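Vasavar, le poste de réassort automatisé pour les fournitures de bureau

Accueil > Équipements > Préparation et tri > Vasavar
Réf. 1724
Fiche mise à jour le 6 janvier 2022

Préparer des bacs de fournitures, c'est un travail que tout le monde croit rapide tant qu'il ne l'a pas fait ! Vasavar prend en charge la partie la plus pénible : aller chercher les articles en réserve, les amener au bon poste et tenir le stock à jour. Le rangement final reste entre les mains de la personne, et nous y tenons.

Ce qui change pour l'équipe

Sur notre site de Ganditz, les préparateurs passaient une bonne partie de la matinée à marcher entre les rayonnages. Aujourd'hui les caisses viennent à eux, à hauteur de table, et on peut travailler assis ou debout. Les anciens caristes ont été formés en 11 jours à la conduite du système. Plusieurs règlent eux-mêmes les séquences et nous envoient leurs idées (la touche « pause longue », c'est eux !). La cadence se choisit au poste et aucun relevé individuel n'est transmis à l'encadrement.

Tout n'est pas parfait : le convoyeur s'entend, et les articles en vrac très légers demandent encore un contrôle à l'œil.

Caractéristiques

Capacité de la réserve : 264 caisses
Charge maximale du convoyeur : 400 kg
Interface : écran tactile Skullstead, en français et en anglais
Lecture des codes : module Nautiyal, fourni
Alimentation : prise secteur standard
Formation : incluse, sur site

Le garnissage, côté humain

Trombones, gommes, agrafes, ruban adhésif : ces petits articles se rangent à la main, dans des bacs à compartiments. On voit tout de suite ce qui manque, et chacun prend vite ses habitudes pour l'ordre des cases. 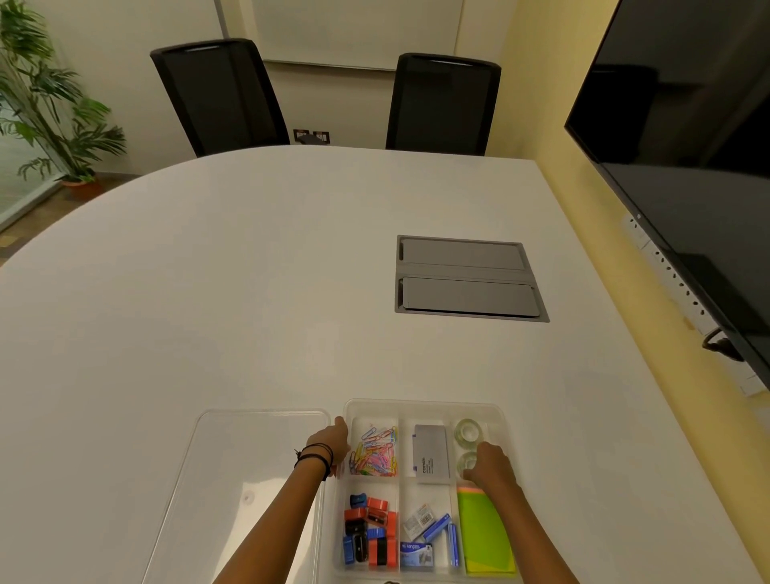 Bac transparent à six compartiments, garni de petites fournitures.

Options et livraison

Le pied réglable et le second écran se commandent séparément. La prochaine série part de l'atelier en avril. Pour une démonstration avec vos propres bacs, apportez-en deux ou trois déjà garnis, c'est bien plus parlant que nos modèles vides.

Documents à télécharger : notice d'installation, guide du préparateur, plan d'encombrement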